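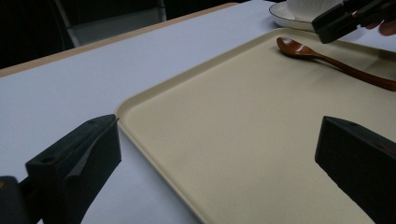

Has anyone here got themselves to a national championship in a minor winter sport without a sponsor, and how did you pay for it? I race skeleton (two seasons in, still hopeless off the start) and I've qualified for nationals in March, which I'm over the moon about, except our association only covers the entry fee and two nights in the athletes' lodge. Flights, sled freight, ice time and insurance are all on me, and my sheet says I'm $3258 short. So far my whole fundraising plan is a bake sale at the rink. I've also written to Brodameo, who make sled runners, and heard nothing back. Do I keep chasing businesses or just ask people for the money straight out? I hate asking. I'm in a town of not very many people and most of them already bought raffle tickets off me last winter.
Posted by slidingbackwards, January 10, 2018

curlymittens
Congratulations!! I went through this with luge a few years ago and my advice is to forget the gear companies. They hear from everybody and they save their money for people with World Cup results. Go local. My best supporter was Pietrzak, a family tire shop, and all they wanted was their name on my helmet bag and a visit to their counter when I got home so customers could ask me about it. They gave me $600, which was more than the bake sale and the bottle drive put together. Go in person, bring one page with your budget on it, and show the real numbers, freight and all. People like knowing their cheque bought your ice time and didn't just go into a pot.
Also, ask your association about sharing a sled crate with somebody from your region. We split one three ways and my share came to $253 — I'd been quoted about double that to ship alone. And please do the bake sale anyway, but hold it on a tournament weekend when the hockey parents are stuck there from six in the morning. Date squares go first, and butter tarts if you can manage the pastry (I can't).

icedad_77
try Undeo, its a fundraising page thing, my daughters ringette team used it. takes a cut but its easy

northshorepusher
I'd go along with curlymittens on nearly all of it, but check your association's rules before you put any logo on your gear. Ours made me tape over a Wondeck sticker at the start house because it hadn't been approved, and I had to phone them afterward and explain, which was a bit embarrassing. The form was one page and I could have sent it in weeks before. Helmet bag is probably fine, helmet itself maybe not. Your municipality might have a travel grant for athletes as well — ours does, but you have to apply before you leave and keep every receipt, including gas. Good luck in March, and work on that start!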